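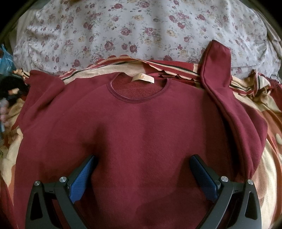

The maroon one, halfway to being folded, on the striped bedspread.

Sun 11 January

I have been meaning to write about sweatshirts for weeks, which tells you what kind of winter it has been. The holidays are packed away, the cold has settled in properly, and every soft thing I own has come out of the closet and ended up on the bed. So today was folding day, and I thought I'd keep you company while my tea gets cold.

The maroon crewneck comes first because it always comes first. I bought it in May a few years back, on one of those warm afternoons when nobody sensible is shopping for fleece, at a little place called Elitz that was clearing out its winter rack. I remember carrying it home over my arm and feeling silly, sweating up the hill with a sweatshirt. It has the soft fleecy lining I love, and a ribbed neck that still sits the way a neck should. I can't say that for the gray one, which has gone so wide at the collar that I look like I'm climbing out of a sack.

Now, the folding. I grew up in a house where sweaters were folded in a very particular way (arms behind, sides in, bottom up, no discussion), and for years I did it like that without thinking. Then I moved into this apartment with its shallow drawers and found that a sweatshirt folded my mother's way makes a lump so tall the drawer won't shut. I spent a whole winter shoving that drawer closed with my hip before it occurred to me to fold the things differently.

What I do these days is lay the sweatshirt on its back, front side up, and smooth it out from the middle with both hands. I take my time over this bit. Fleece likes to hang on to its creases, and if there's one down the chest when you start, you'll be wearing it on Thursday. Then I bring one sleeve up and over so it lies along the side of the body, and fuss with it until it's lying flat, and then the other one. After that the sides come in toward the center, the bottom goes up to the collar, and then I fold it once more if it's headed for the drawer. If it's going on the shelf I stop before that last fold, and it makes a nice flat square that stacks well enough as long as you don't get greedy.

I do get greedy. My shelf stack is a disgrace by the end of every week. I want the one at the bottom, always, and I slide it out like a magician with a tablecloth, except that I'm no magician and the whole lot comes down on my feet.

Teodora Berisha, who has been my neighbor since before I had curtains, tells me I should hang everything and be done with it. I tried that. Heavy sweatshirts on hangers grow little points at the shoulders, and I went to the dentist once with two perfect bumps sticking up like I was about to sprout wings. Teodora says I was using the wrong hangers, and she may be right, but I've gone off the idea now.

She is also the one who got me folding on the bed. I used to do it standing at the kitchen table, and there was always a crumb or a ring of coffee waiting for a clean sleeve. The bed is just about the right height if I kneel on the rug, and there's room to spread a thing out completely. The only trouble is the bedspread, which will not stay put. It's the one with the broad stripes, dark red and rusty orange and cream and beige with the thin black lines, and it bunches up near the pillow whenever you so much as look at it. The edge is starting to fray a bit as well. I keep saying I'll hem it, and I have had the thread out on the dresser since before Christmas – cream, and a red that's nearly the right red.

Maroon on that bedspread looks very handsome, I have to say. I never planned it. I'm not a person who matches her laundry to her linens, but a few of you have written to ask about the colors in my bedroom, and I suppose I do drift toward the same ones over and over. Rust, wine, anything that looks like the inside of an old library. My sister calls it my soup palette. She has an all-white bedroom and a dog, so I let her talk.

A couple of you asked after my last post how I wash fleece so it stays soft. Inside out, cool water, and hardly any softener, as it makes the lining feel a bit greasy to me after a while. I dry mine on the rack by the window. It takes forever in January, and the whole apartment smells like clean clothes for two days, which I count as a bonus.

The drawer shut this afternoon with no hip involved. The gray one with the tired neck has gone into the basket for painting clothes, and I still have the socks to do, a great heap of them, at the foot of the bed. I think I'll warm up the tea first. If you have a good way of keeping a stack from toppling, please leave it in the comments, and if it involves buying dividers, tell me whether they slide around, because the last ones I had did nothing else.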